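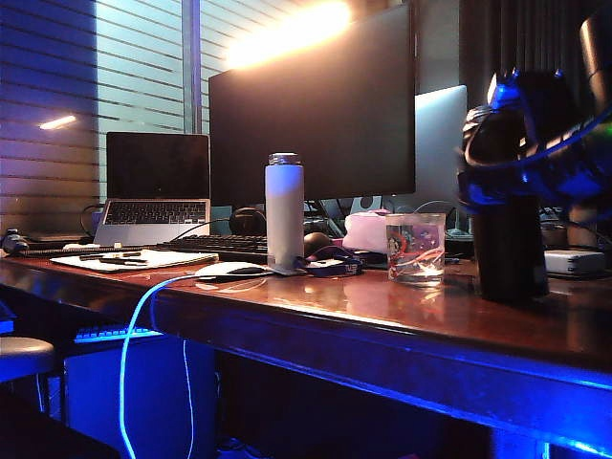 Bululport, 25 February 2018

Workspaces & Home Offices > Show your desk > Glossy desk, too much glare, help me decide

tallowbend
Posts: 812

So the desk is finally in and I've been living with it long enough to have opinions. I love the color, that reddish brown, and I love how long it is. I had my old laptop stand and a keyboard fighting for space on a folding table for years, and now I can leave the laptop open at the left end, have the big monitor next to it, and still put paper down in front and write like a normal person.

What I don't love is the shine. It's so polished that everything on top of it shows up twice. With the warm light on over the big monitor I get a glow in the desktop, and then the blue hits the front edge and it looks like the front of a hotel bar. I kind of like the hotel bar part in the evening! But at ten in the morning, when I'm trying to read a spreadsheet, I'm looking at reflections of reflections.

I got it secondhand at Brurongate for 300, delivery included, and the guy there (Eetu Kinnunen, super patient, measured my stairwell off a photo on his phone) thought it came out of a law office. He didn't know what the finish was. I don't either, and I'm scared to put anything on it.

So, three options as I see it. Big desk mat. Dull the finish down somehow. Or change the lights and leave the poor desk alone. What would you do?

---

pinmoney_jo

Oh I'm jealous of that surface. Please don't dull it. My grandmother had a sideboard with that kind of shine and my uncle took steel wool to it one summer and the family still brings it up at Thanksgiving.

Mat, mat, mat. Get one that goes the full width of the keyboard and mouse and you'll stop noticing the shine in the part you actually look at. I have the gray Stevik one, the felt kind, and it's been fine through two cats.

---

rasp_and_file

Going to disagree with Jo, politely. A mat on a desk that long looks like a bath mat in a ballroom. And if you put felt over a high gloss finish and leave it there for a few years you'll get a rectangle, either a lighter one or a darker one, depending on what the sun does. I've seen it on plenty of old office desks.

A satin rub isn't scary. You go over it with a fine pad and a little lubricant, long straight strokes, one end to the other, and you stop early. You can always do another pass. Try it on the underside or behind where the monitor sits. I did my own Esquivel desk this way and it still looks rich, it just doesn't blind me.

---

pinmoney_jo

"A bath mat in a ballroom" — rude but okay, I laughed.

Did you know what the finish was on yours before you started, though? OP doesn't. That's my whole worry.

---

rasp_and_file

I did know, fair point. Dab of denatured alcohol on a cotton swab somewhere hidden. If it goes sticky it's probably shellac and you want to be gentle. If nothing happens it's something tougher. Don't do this on the top, obviously.

---

quietcorner

I think you're all treating the desk when the light is the problem. That strip of light along the top edge of the big monitor is way brighter than everything else around it. The monitor itself is black and even that's picking up a brownish sheen near the top. Of course the desk is going to throw it back at you, anything would.

What bulb or strip is it? If it's one of those 3000 K ones with no dimmer I'd swap that before I touched a single thing on the furniture. Or bounce it off the wall. A polished desk under soft light is a beautiful thing and I don't think you've seen yours that way yet.

---

tallowbend

@quietcorner it IS 3000 and no, there's no dimmer. It's on or it's off. I never thought of it as bright until I started looking at it instead of at the screen. Turning it toward the wall is free so I'll try that tonight.

@rasp_and_file I read your post twice and then went and looked at the underside and then lost my nerve. But thank you, I'm keeping it for later.

---

gus_m

Nobody's going to mention the drinks? You've got a bottle standing right by the mouse and a glass over there too, in front of the monitor stand. On that finish! I'd have coasters under both of them by lunchtime. Water rings are the one thing I've never managed to get out of a gloss top, and I've tried the mayonnaise thing and the hair dryer thing.

---

tallowbend

Ha, yes, guilty. I own coasters. They're in the kitchen, doing coaster things for nothing. Bringing some up.

---

rasp_and_file

Mayonnaise works if you leave it long enough. Overnight.

---

gus_m

It left me a ring that smelled like a sandwich.

---

merle_from_brushcreek

Different question, how is the mouse behaving? I had a glossy table and mine would skate off into the corner whenever it felt like it. Optical ones can get confused on a really shiny surface. If yours does that, you need something under it regardless of who wins the mat argument. Doesn't have to be a giant one. I used the back cover of an old atlas for most of a winter.

And I'd give the mouse more room while you're at it. It's way up by the front edge with the bottle next to it, and mine would have been on the floor the first day.

---

tallowbend

It does skate! I thought it was dying. I've been blaming the batteries. Okay, so that's one vote for at least a small pad, and the bottle moves back.

The front edge thing is my fault. I keep the paper and my pens in front of the laptop and keyboard, I write a lot by hand on calls, so everything else ends up squeezed in wherever. I've tried the paper off to the side and I just don't use it there.

---

merle_from_brushcreek

Then keep it where it is. A desk is for using. I'd slide the keyboard over a touch, leave the paper in front of the laptop where it's handy, and let the mouse have the clear bit.

---

quietcorner

Agree with Merle. If you're going to tidy anything, do the cables. You've got one curving out on the left of the laptop and another arcing across toward the middle of the desk, plus that looped one under the monitor above the keyboard. Black on a red-brown shine, they're the first thing my eye goes to. Run them back behind the screens and the whole top gets calmer, and you get fewer squiggly reflections too.

Velcro ties, the cheap roll. No adhesive clips on that finish, please, at least on the top. They take a little square of it with them when they come off.

---

rasp_and_file

Seconding no adhesive. Under the desk, fine, and even there I'd use a small screw-in tray if you can stand drilling it.

---

pinmoney_jo

I can't believe you'd drill it but you were mad about a piece of felt!

---

rasp_and_file

You can't see the underside, Jo.

---

tallowbend

Update, same night. I turned the light so it faces the wall and switched the blue off for comparison. Big difference on the top. There's still a shine, but it's a soft one and I can read the spreadsheet without tipping my head. I turned the blue back on afterward because I missed it on the front edge, so the hotel bar stays open.

Coasters are up here, four of them, and there's one under the bottle and one under the glass. The mouse is on an old magazine for now and hasn't skated once. So the batteries were innocent.

Cables I haven't touched. I got as far as lifting the laptop cord, found out how much dust had settled behind everything, and went to get a cloth. What do people use to dust something this shiny, by the way? Mine left streaks.

---

gus_m

Microfiber, barely damp, then a second one that's bone dry. Go the long way down the desk. And skip the spray polish for now, at least until you've done the swab test. Some of it leaves a film and you'll be chasing that around till March.

---

pinmoney_jo

What Gus said. And take the rings off your fingers first, I've got one long scratch on my piano that I did with my own hand, cleaning it.

---

tallowbend

Two cloths, no rings, no spray. I'm going to leave the finish alone until spring and see how I feel about it then. Rasp, I may come back for the full instructions, so don't delete anything.

---

rasp_and_file

I'll be around. Do the swab test in the meantime, back corner of the underside, and post what happens.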